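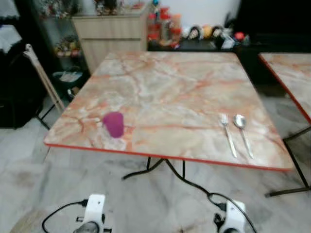 From: Sipho Motaung
To: Pletlow Hall kitchen and furniture list
Date: 6/30/19
Subject: Re: Folding tables and the cutlery drawer

Engelbert,

Thanks for the list. I have put your message underneath in full as a couple of people joined after you sent it. My answers are in the same order as your questions, more or less.

1. Which tables to keep

I would keep the square marble-patterned ones with the red edge. They are the right size for two people a side at a squeeze, and they go through the kitchen door flat without taking the paint off. The long brown ones from Plukley can go. Two of us had to carry each of those last October and I don't want to do it again.

The pattern is not to everyone's taste, I know. Mrs Jacobs thinks the orange in it looks like spilt soup. My own complaint is that you can't see crumbs on it, so whoever wipes down has to go over the whole top by feel. Apart from that it cleans up well with washing-up liquid and a soft cloth. Please don't use the cream cleaner from under the sink on them. It takes the shine off and we will not get it back.

2. The legs

Open them on the floor with the table on its side, then stand it up. If you pull the legs out while holding the top level you will catch your fingers, and I have done it twice. When two tables are going side by side, stand the first one and get its feet settled before you bring in the second. The floor tiles are smooth and the black legs slide if you shove the table across by its edge. Lift it.

I have ordered rubber feet from Orden, a bag of 24, part number 2449. They should do all of the square tables with a few left over. I will fit them myself when they come, so please leave the bag on the shelf if it turns up before I do.

3. Laying a place

You asked for one agreed way of doing it. I suggest we go by what we already do for the lunches – fork on the left, spoon on the right of it, handles towards the person sitting down. Knives only when there is something to cut. The cup goes over to the left. I know most books put it on the right, but our regulars are used to having it on that side and the jug comes round from there.

I would leave a gap between the cutlery and the cup wide enough for one of the big plates. With the small plates it looks a bit lost but it saves moving everything when the food arrives.

Fork and spoon side by side near the front, purple cup across on the left, and the middle left clear for the plate:
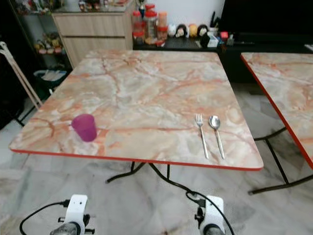 4. Cups

The small purple cups are the ones I would use for water and squash. They are light and they don't chip, and the children can manage them. Please keep them out of the bottom rack of the dishwasher. They are fine on the top.

We have more of the white china than we can store. If anyone at Plukley wants a box of it they are welcome, they only need to say so before the drawers are sorted.

5. The drawers

I agree with you about the wooden cabinet. Cutlery in the top drawer, cloths in the next one down, and nothing else in either. At the moment there are candles and a bicycle pump in with the spoons. I am happy to do the sorting if somebody else will wash what comes out.

On money, the rubber feet and two new drawer trays came to £141 less the refund on the trolley, and I have the receipts.

Sipho

Engelbert Thaler wrote:

> Hello all,
>
> Before the summer lunches start I would like to settle a few
> things about the kitchen and the tables.
>
> Which of the folding tables are we keeping? We have two sorts
> and not enough room for both. I have no strong view but the
> long ones are heavy.
>
> Several of the square ones slide when you lean on them. Can
> anything be done about the legs?
>
> Could we agree how a place is laid? Last time I set out 10
> places and somebody came behind me and changed every one.
>
> Which cups are for everyday use?
>
> Lastly, the cabinet. I would like one drawer for cutlery and
> one for cloths – I could not find a single fork last month
> without emptying the lot.
>
> Replies to the list please, not just to me.
>
> Engelbert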